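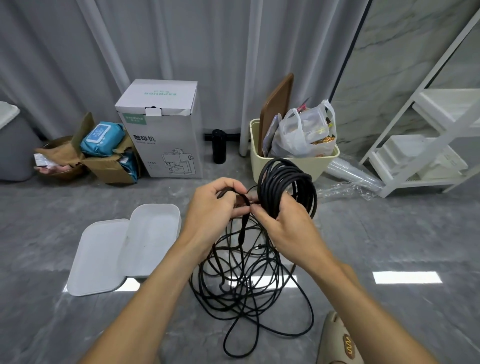
维尔努塞克斯(Virnusex)的机器到货以前,赫柳·瓦西利奥斯卡斯一直自己收线。她做这件事做了很多年,先在弗洛德姆的仓库,后来在店里,再后来在家里。线怎么绕,手自己知道。

机器是儿子阿鲁纳斯寄来的。说明书有117页,第一章列着它会做的家务:叠毛巾,擦桌子,把杯子放进架子。第二章列着它暂时不会做的,第一条就是“整理柔软细长的物体”。

“它连线都不会收?”她在电话里问。

“会一点。”阿鲁纳斯说,“你试试,给它一根短的。”

她给了它一根短的。机器看了很久,捏住一头,提起来,线的另一头还缠在椅子腿上。它停下来,说需要帮助。她解开椅子腿那边,它又从头看起。
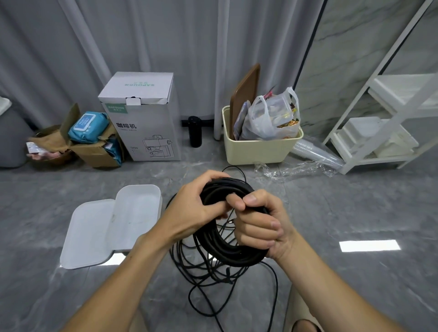

线这东西每次散在地上都不一样。赫柳以前没想过这一点。左手送一圈,右手收一圈,碰到打结的地方,手指松一松,把底下那股抽出来,再接着绕。她试着把这些讲给机器听,讲到“松一松”就讲不下去了。松多少?她也不知道。

邻居伊内塞·劳德塞普过来借盐,站着看了一会儿。

“多少钱买的?”

“1556。儿子付的。”

“我那台洗碗机才267。”伊内塞说,“碗倒是洗得干净。”

晚上阿鲁纳斯又打来,说三月会有更新,到时候它也许能收线了。公司让人反复收线给它学,说要收满1000遍。

“谁收?”

“雇的人,坐在地上收。”

赫柳想了想,问那些人一天给多少钱。阿鲁纳斯说不清楚,可以帮她问问。
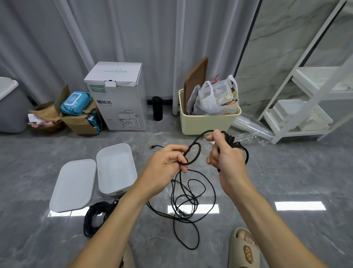
地上的黑线,一部分已经绕在右手上。

她挂了电话,让机器去叠毛巾。毛巾叠得不错,四个角都对上了。她自己搬了张矮凳,把剩下的线拉到跟前。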